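Notes on the Spring Reading Program at Jendemside

March 5, 2020

The spring reading program at the Jendemside branch library has now entered its second month, and I wish to set down a few remarks on its conduct while the details remain fresh. Readers of this blog will recall that I was doubtful when the program moved from the main hall to the upper floor. The stairs are steep, and the elevator is slow. Attendance has nevertheless held.

The collection stood at 2,359 volumes when the shelves were last counted. With the gift received from the Kekana estate it now stands at 2,540. Most of the new titles are travel writing and local history, together with a long run of seed catalogs that I would not have accepted, had the decision been mine. They have been borrowed more often than the novels.

The loan period remains two weeks. Members may renew once in person or by telephone – the number is posted at the desk – and items on the reserve list may not be renewed. Man-sik Seo has asked me to mention that large-print books are now shelved by author, on the window side, and no longer by the color of the label. The old system had its defenders, and I was among them.

The evening discussions continue. The book for March is a memoir of ferry work on the Brerkano river, a slow book in its first 100 pages and a very good one afterward. Members who have given up on it are encouraged to begin again at the chapter on the flood. Copies may be collected at the desk.

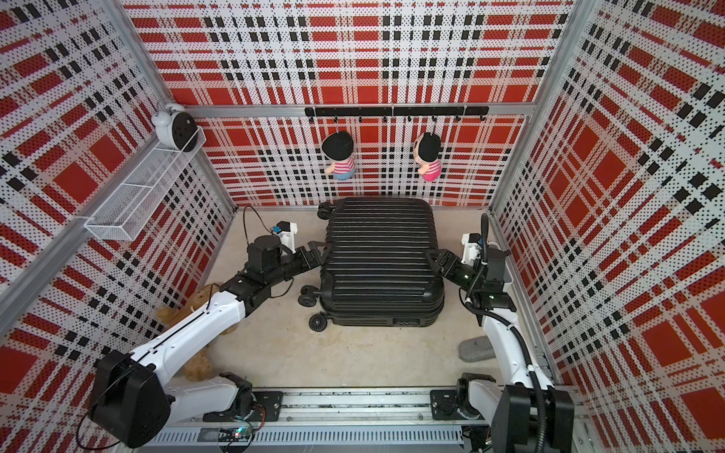
Jendemside Library Friends | Reading and Events Group

Two small dolls in striped tops, hung side by side against red plaid, have little to do with ferries, but I am fond of them.

The Plumari lecture will follow the March discussion. Seats are not reserved, and the doors will close once the speaker has begun. Tea is served afterward in the small room, where cups should be returned to the tray and not left on the windowsill.

Corrections to the printed reading list may be left in the box by the stairs. The entry for the second ferry book gives the wrong translator, and a new sheet is being prepared.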